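The Long Shelf Life of the Durnanau Books

The first Durnanau novel sold 463 copies in its opening year. It was a slow romance about a ferry pilot and a widowed innkeeper, published by Rellum, a small press with one full-time editor. A second printing looked unlikely.

Then readers began passing it along. A reading group in the port town of Pando ordered 105 copies, and a bookstore across the street put the rest in its window. By January, Rellum had gone back to the printer twice.

There are now four books in the series. The latest, The Yupanqui Letters, moves the story inland and gives the innkeeper's sister her own love affair, mostly carried on by mail.

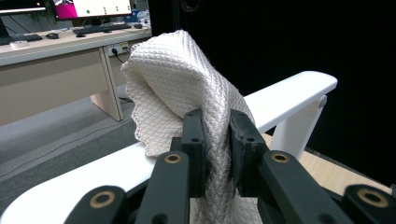
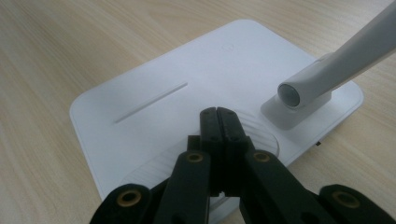
Where to Start

New readers can begin with the third book, which stands on its own and is the shortest at just over 200 pages. Those who like to read in order should know that the second is slow for its first half. The storm chapter is worth the wait.

Rellum also sells a collected edition of the first three novels. It runs to 763 pages, with a map of the ferry route and a short story that had only appeared in the press's newsletter. A fifth novel is being edited now and has no title yet.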